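Selecting a Cloakroom and Luggage Service for Residential Buildings

3 min read

January | Posted by Loretta Kincaid
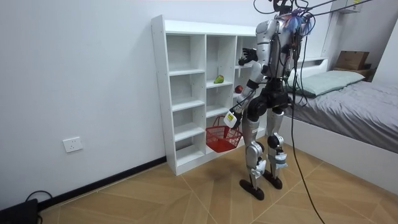
The appointment of an outside firm to manage the front desk and luggage room of a residential building is often treated as a minor purchase. In my experience of property services it deserves the same care as the appointment of a lift engineer or a cleaning contractor. Residents meet the desk staff every day, and their opinion of the building is formed largely at that desk.

My remarks concern Gratberg, a building of short and long lets where I advised on the change of contractor. The previous arrangement had been in place for many years and had never been set out properly in writing. Bags were accepted without a receipt, parcels were stored alongside them, and the night staff kept a separate book from the day staff. When an item went missing, it was difficult to establish who had last signed for it.

Three firms were invited to tender: Hostex, Poulain and Wolia. Each was given the same schedule of duties and the same plan of the ground floor. In the year before the tender the desk had recorded 1,994 items left for safe keeping, and all three were asked to price on that basis.

Hostex submitted the lowest price but proposed to leave the desk unattended between midnight and six in the morning. Wolia offered full cover and a well-written training plan, although its contract allowed staff to be moved to other sites at a day's notice. Poulain was appointed. Its price was the middle one of the three, and it agreed to name the staff who would work at the building and to consult the manager before replacing any of them.

The building manager, Tõnu Luik, asked for one further clause which I now recommend to other clients. Liability for a lost or damaged item is fixed at £800 unless the owner has declared a higher value on arrival. The figure is printed on the receipt and displayed at the desk. Disputes under the old arrangement had usually turned on what a bag was said to contain, and a stated limit gives both sides a place to begin.

The handover took three weeks. Unclaimed items were listed, their owners were written to, and the two books were closed and replaced with a single register. Mr Luik also moved the parcels to a separate room, a change that I had not proposed and should have done.

Certain matters remain open. The contract is silent on bicycles, which residents continue to leave beside the desk, and the charge for storage beyond a month has yet to be agreed. Both will be raised at the first review meeting with Poulain, and I shall report on them in a later post.

© Loretta Kincaid. All rights reserved. | Contact | Back to top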